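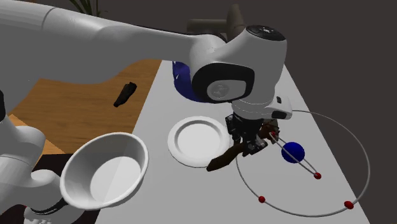

Posted by Hyun-seo Byun, 17/08/2025
Forum: Kitchen and Home > Wood and Utensils
Thread: Which oil for wooden spoons and spatulas?

Hello everybody. I moved to Ostanside last December and the water in this town is very hard. My wooden spatulas became grey and rough after some 10 weeks. At home my mother never oiled anything, she only washed the wood quickly and stood it in a jar, and her spoons are older than me.

In the shop near my flat they have two products. One is Grevent board oil, the other is a tin of wax called Inex. The oil says to leave it for 40 minutes and wipe. The wax says nothing about time, only "apply sparingly". I don't want a smell in my food and I don't want to buy both. Which one would you take? I cook mostly rice, eggs and stews, so the spatula is in hot food every day.

tallowgate
Oil. Wax sits on the surface and a spatula in a hot stew will lose it the first evening. Wax is fine for a bread board.

Before you oil, sand it. Wet the wood, let it dry overnight, then go over it with fine paper, along the grain. If you skip this the oil only makes a rough spatula darker.

pim_of_the_fen
I disagree with tallowgate about the wax. I use a mix, oil first and a thin coat of wax on top the next day, and it lasts me a month or more. But I wash by hand in lukewarm water and I don't leave anything in the pan while it cooks. Maybe that is the difference.

Hyun-seo Byun
Thank you both. I must confess that I leave it in the pan – it is a bad habit from my student kitchen. I will buy the sandpaper first. Is 240 fine enough?

tallowgate
240 is fine. No need to go higher for a tool you stir with.

Marrowbone2
Am I the only one here who uses nothing? I have beech spoons from the market and they have never seen a drop of oil. They are pale and a bit furry and the soup tastes the same. People oiled their tables, I understand this, but a spoon is a cheap thing. When it cracks, buy another one.

pim_of_the_fen
Marrowbone2, a cracked spoon holds old food in the crack. I don't call that the same soup.

Marrowbone2
I said when it cracks I buy another one. Please read before you answer.

kestrel_lane
Can we be a little kinder, please. It is a question about spatulas.

Hyun-seo, what wood is yours? If it is olive or something dense, it needs very little. Beech and birch drink much more. Also please don't use sunflower oil or olive oil from the kitchen, whatever your neighbour says. It becomes sticky and after a while it smells like an old frying pan. I ruined a good set from Belhaj in this way and I had to wash them with soda and begin again.

Hyun-seo Byun
I think two are beech, from the colour. The third one is dark and heavy and it was a gift, so I don't know the name of the wood. It is also the one that still looks good.

kestrel_lane
Then leave the dark one alone and oil only the beech. Two thin coats, one day between them. Wipe off more than you think is necessary.

tallowgate
Agree with that. And dry them lying flat on a rack if you can. In a jar the water runs down and the handle ends go black.

pim_of_the_fen
Mine stand in a jar with the handles down and they are not black. But I dry them with a towel first.

Hyun-seo Byun
I bought the Grevent and did the first coat yesterday evening. The small beech one drank everything and the wide one stayed a little oily, so I wiped it again this morning. There is no smell. The second coat will be tonight, and I will keep the jar for now – I have no space for a rack.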